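Nov 27, 2020
Skiren cell, house rules v.2

Spent the morning checking the bench against the Dresten guidance sheet. I'm still not convinced whoever wrote it has ever stood next to an arm. It says cables must be "managed at all times", with no word on what that means at floor level.

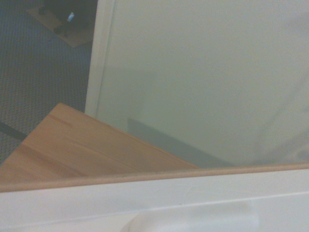 Wrist view, thin dark cable going under the end of the board.

Would that pass? The sheet can't say. My rule would be simple: no cable on the carpet unless it's covered or taped down. Gruvarov's version runs to 1192 words and still leaves it to "judgement".

Same trouble with the gripper. The sheet wants fingers parked "clear of the work". Clear by how much? Open fingers just over a raised box lid is the case I care about, and I'd call that not clear.

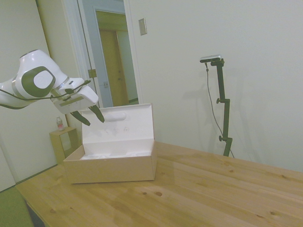
To do
Put a figure on the parking height, in mm.
Ask Janssen where the 3000 cycle inspection interval comes from. Looks like a round number to me.
Add camera stand knobs to the weekly check.
Leave clause 463 out until someone can explain it.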